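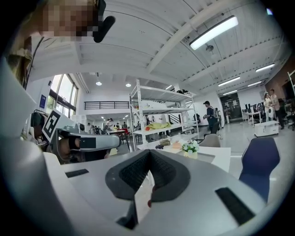 Pince à main Omudlow, mors en V garnis de patins en caoutchouc texturé, dans un grand local ouvert.

Pince à main Omudlow : notre avis avant de commander en série

Nous avons payé la première 415 euros hors taxes chez Coman, en février, pour chiffrer un lot de 3 postes de collecte. Le devis de départ ne comptait que les pinces. Il manquait les cartes de marqueurs, les patins de rechange (50 euros le jeu) et le transport, soit presque 200 euros de plus par poste.

À l'usage, la coque gris clair est bien finie et ne grince pas. La prise en V tient correctement les petits objets, moins bien ce qui est plat. Le poids se sent dans le poignet en fin de matinée. Boonmee Sukprasert, qui a la main petite, demande une poignée plus courte, que Coman ne propose pas.

La notice est maigre. Le calibrage nous a pris une demi-journée, à ajouter au budget si vous payez vos opérateurs à l'heure.

Nous avions aussi regardé le modèle Flondia, moins cher à l'achat, mais ses patins sont collés et il faut renvoyer la pince pour les changer. Ajith Arumugam l'a écarté pour cette raison.

Achat conseillé, avec un jeu de patins d'avance par poste. Demandez le délai par écrit : le nôtre a glissé de deux semaines.

Avis publié le 14 mai 2025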